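Student-Run Performance, Week 4 Notes: Getting People Into the Room

Hi all. These are my notes from the lecture plus the bits I ran out of time for. If you missed class, read the whole thing. If you were there, skip down to the part on the door, which I rushed through terribly.

Where we left off

Last week was about picking a space. You should have your venue worksheet filled out by now, and if you picked the Starneck basement, please go and stand in it at night before you commit. It's a lovely little room and the radiator bangs like a drum kit. I've seen two good quiet plays die in there and one sketch group do very well by yelling back at it.

This week is about audience. Who comes to a campus show, how they hear about it, and what happens between hearing about it and sitting down.

Who comes

Pull out the attendance sheet I handed around. It covers one full season at Hodoroagă Hall, all student groups together, and the total at the bottom is 3,611 seats filled. Sounds great! Then look at how it's spread out. The spring dance showcase had 441 people by itself. The smallest night on the sheet was a one-act reading with 17, and I was one of them, and I'd go again tomorrow.

What I want you to notice is the second column, the one marked "came with." Most people at a student show came with someone or came to see someone. Roommates, lab partners, the whole floor of a dorm. Cold walk-ins who read a poster and decided on the spot are a thin slice of the house. So when you plan your publicity, plan for the friend of the friend. Your cast's roommates are coming anyway. You want the person the roommate drags along.

Posters, and why I keep complaining about them

I love a poster. I have a drawer full of them. But go and look at the board outside the dining hall and try to find, on any one of them, the date, the time, the room and whether it's free, in under five seconds. Most fail on the room. "Performed in the Annex" means something to you because you've been rehearsing in the Annex since January. A first-year has no idea there is an Annex.

Put these on every poster, in type you can read while walking:

Name of the show
Group
Date and start time
Building and room, with the door people should use
Price, or the word FREE
How long it runs

That last one gets left off all the time and it does more work than you'd think. "50 minutes, no intermission" gets a tired person through the door on a weeknight. "An evening of movement" does not.

If you're using the Siltora board system in the student center (the screens by the mailboxes), your slide gets very little time before it flips. Name, time, room. Leave the quote from your director's artist statement for the program.

Word of mouth, with a little help

You can't make people talk, but you can make it easy for them. Improv groups are good at this and the rest of us should steal from them. They do short sets in places people already are – ten minutes in the dorm lounge, a quick game on the steps at lunch. Dance groups can do the same with one number. Play people always tell me you can't excerpt a play. Sure you can. Pick the argument scene. There's always an argument scene.

Ask each cast member to invite three people by name, in person or by text. Mass messages get ignored (I ignore them, and I teach this class).

The door

OK, the part I rushed. Someone has decided to come. They've found the building. Now they're in a hallway and they can't tell if they're in the right place, and there's laughter behind a closed door, and they're four minutes late. A lot of them turn around. I've done it myself.

So, put a person in the hallway. One friendly person with a list and a stack of programs, there from thirty minutes before the start until at least fifteen minutes in. Tell them when the late seating moment is and let them walk people in. Save the back row for it.

If you use the Velteck ticket form for reservations, remember that free reservations and actual bodies are two different numbers. In the black box, where the limit is 200, a "sold out" free show can still have rows of empty chairs. Run a wait line. Release unclaimed seats five minutes before the start, and say so on the confirmation so no one gets mad at your door person.

Afterward

Have somewhere for people to stand. A lobby, a patch of grass, a table with lemonade on it. The talking that happens there is your publicity for the second night, and if you clear the building right away you lose it. Also, get your cast out there fast, before they've taken all the makeup off. Their friends are waiting and it's late.

For next week

Bring one poster from around campus, any group, good or bad, and be ready to say what you'd change. Go to one show you know nobody in. Write me a page on how you got from hearing about it to your seat, including every moment you almost gave up. I don't need a review. I do want to know about the signs, the stairs, the hallway and who spoke to you first.

Draft audience plans are due the week after that, two pages, and yes, a budget line for printing counts as part of the two pages.

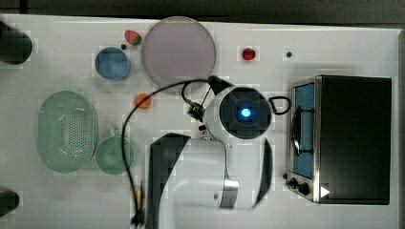 Tabletop with a robot arm and a large round plate, from overhead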